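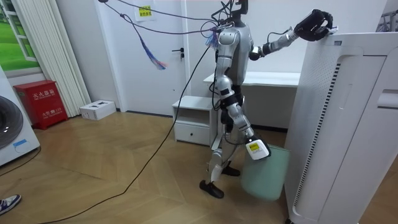

March is when I start looking hard at the small back room, and this year I have decided to begin with the floor. Everything gathers down there over a winter in Bovencombe, and it is surprising how much nicer a room feels when you can walk straight across it without thinking. A tall white air purifier takes up a good deal of space for something you hardly look at, and a pale green bin standing next to it soon looks as though it has always lived there. Mine was in just that sort of spot until Thursday, and I had to move it every time I swept (which may be why I didn't sweep very often).

Špela Kos, who has written to us before about drawers, takes the bin out of the room altogether before she does anything else. She empties it, gives it a rinse and leaves it by the back door until the sweeping is finished. I tried it her way and it did make a difference – there is so much less shuffling about. 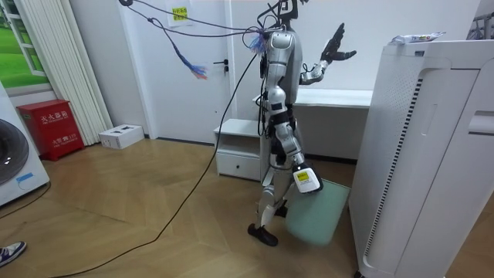
After that I would go along the walls, slowly, with a soft brush. Wood laid in a pattern has a great many little joins in it, and the crumbs do love them. Go with the boards where you can, then once more across, and wipe with a cloth that has been wrung out until your wrists complain. Low furniture wants lifting and not dragging, if you have someone at home to take the other end. I haven't, so I put an old towel under the legs and pull very gently.

Bedside cabinets are worth a minute as well. An open shelf fills up with all sorts, and I found 8 pens in mine, of which 2 wrote.

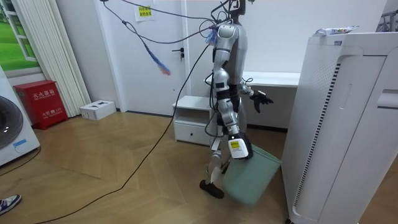 A pale green basket on the move, with the little white nightstand behind.

Now, the purifier. The front panel collects a grey fluff that you only notice when the afternoon sun comes round, and a soft brush on the vacuum cleaner lifts it off nicely. Switch it off at the wall first, please, and keep wet cloths well away from the holes. A dry paintbrush is lovely for the slats along the top. Give it a bit of room when you put everything back, and do look in your booklet about the filter, as they are all different. 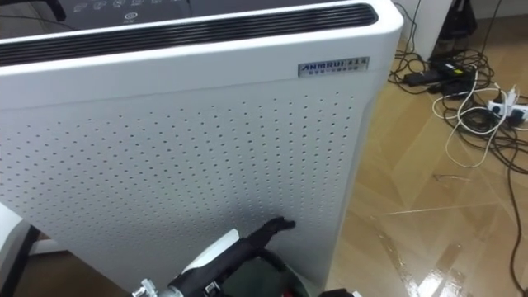
The holes in the front panel, with the slatted grille above.

Next month we move on to the hall cupboard, and I should be very glad of your letters about coats.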